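I'd been in Drarkport two hours before anyone let me near the keyboard, and by then I'd drunk enough of Carys Foulkes's tea to float home. Carys writes perception code for Zerine, a small outfit above a tile shop, and her whole job (she says this quite cheerfully) is deciding what a robot should believe when its eyes are no use to it.

I'd assumed the tricky part was the arm. Refilwe Engelbrecht, who looks after the planner, laughed at me for that. The arm goes where it's sent! Trouble starts in the last stretch, when the wrist camera gets so close that everything it knew a moment ago has slid out of view. 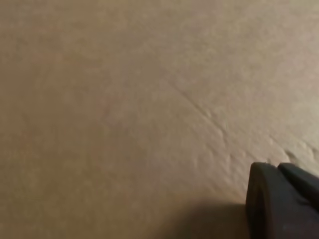 Depth estimation hates plain surfaces. The usual trick is to match little patches between one view and the next, and for that you need patches that look different from each other. Give it a sheet of speckled tan and every bit matches every other bit, so the numbers wander off. What Carys's code hunts for is relief: the diagonal crease, say, faint at first and then rumpling into small lumps just by the fingertips, each bump with its own scrap of shadow. She gives those pixels a high score and tells the rest to keep quiet. The big soft shadow beside the fingers gets a mask of its own — an early version took it for an edge and kept planning round it.

I got to try the replay tool, which they call Bunell, after a village where Refilwe once got a puncture. You drag a slider through a logged run and watch the confidence map change colour underneath. There are 347 runs in the current set and I looked at 14, which is more than I'd meant to. Number 41 is the one everybody wants to show you. The planner changes its mind four times before closing, and you find yourself muttering at the screen like it's the football.

Carys wants the map redrawn faster by July. Refilwe wants fewer sliders. I wanted another go, and they let me have one while the kettle boiled.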